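Shared Work Tables at Skomo: Frequently Asked Questions
Last updated Feb 25, 2025

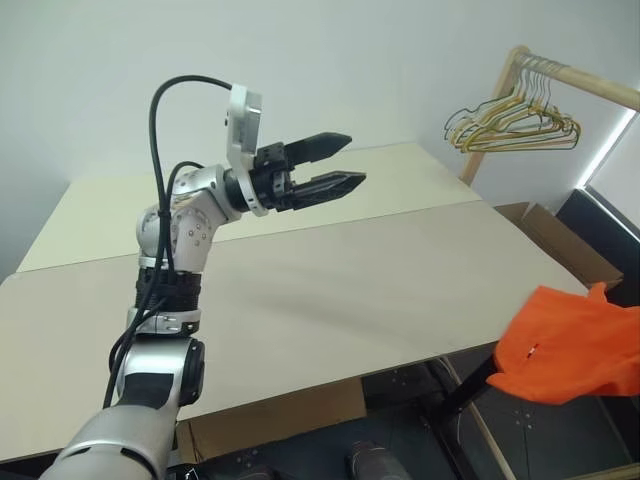 Two tabletop panels placed edge to edge, with the seam running between them.

We rent out large tables by the half day to people who have run out of floor. Most of what follows was asked at the front desk, often more than once, and often by someone already holding a glue gun.

Why are the two panels different colors?
They came from different orders. The far one is a pale cream and the near one is a bit greyer. We ordered both from Staltivlow under the same color name, which tells you how seriously Staltivlow takes color names. We looked into exchanging one and were quoted a restocking fee of $910, at which point the difference began to grow on us.

Will the seam ruin my project?
Depends on the project. Quilters, map people and anyone folding large sheets of paper hardly notice it. If you write on thin paper with a ballpoint, you will find the seam and the seam will find you. Put a mat down first. We lend mats at the desk for free, and we would like them back.

Can I cut directly on the table?
No. Please use a cutting mat. "I'll be careful" is what the last person said, and the person before that.

What about glue, paint and varnish?
Glue and water-based paint are fine over a drop cloth. Varnish, resin and anything whose label tells you to open a window have to stay home. Our windows open to a degree best described as symbolic.

Can I slide the panels apart and use them separately?
You can't. They are lined up and leveled as a pair, and getting them that way took most of a December and a good deal of folded cardboard. If you need two separate surfaces, book a Taipe table as your second one. Taipe tables are smaller and live in the front room.

How many people can work at one big table?
We book it for up to 4. You could squeeze in more if everybody likes each other, but the booking form won't let you, and the form has no feelings to appeal to.

How do I clean up when I'm done?
Damp cloth first, dry cloth second. Wipe along the seam as well as across the panels, as crumbs, thread and glitter all collect there. If you brought glitter, please budget extra time, perhaps the rest of your life.

The pale top shows everything. Why not something darker?
We had a dark top for the first year. It hid pencil marks, dust, dropped pins and one entire black button, which the owner still brings up. On a pale surface you can see what you've lost. You can also see what you've spilled, and so can we.

My work photographs badly on it. Any advice?
A light tabletop picks up shadows from whatever is standing over it, you included. Move around to the other side and try again before you blame your phone. If the two tones bother you, keep the piece on one panel or put a sheet of plain paper under it.

Is there a weight limit?
Forty pounds for any single item, spread out as best you can. Sewing machines are welcome. Please don't sit on the table. Please don't stand on it either, even to get a better picture of your quilt.

What does it cost?
The big table is $40 for a half day. A half day is 3 hours, and yes, we know how long a day is. Cleanup counts toward your time, so start wiping before your slot ends, when the next person is usually hovering in the doorway with a tote bag and an expression.

Can I leave things on the table overnight?
Only if you have booked the following morning too. Anything else gets moved to the lost shelf, which is currently home to several rulers, a single glove and half of a very ambitious paper lantern.

Do you sell the tables?
We don't, though people ask. The stands underneath are from Jollov, and they sell to the public. The tops are ordinary panels and you can get something similar from any decent supplier. If you want two that match, we suggest buying both on the same day and holding them next to each other in daylight before you pay.

I scratched it. What now?
Tell the desk. Small scratches get a sigh and a dab of filler. Larger ones get a form. We would much rather hear it from you than discover it later under a strategically placed mat.

How do I cancel?
Use the link in your booking email any time up to the day before. After that we keep the fee and put it toward mats.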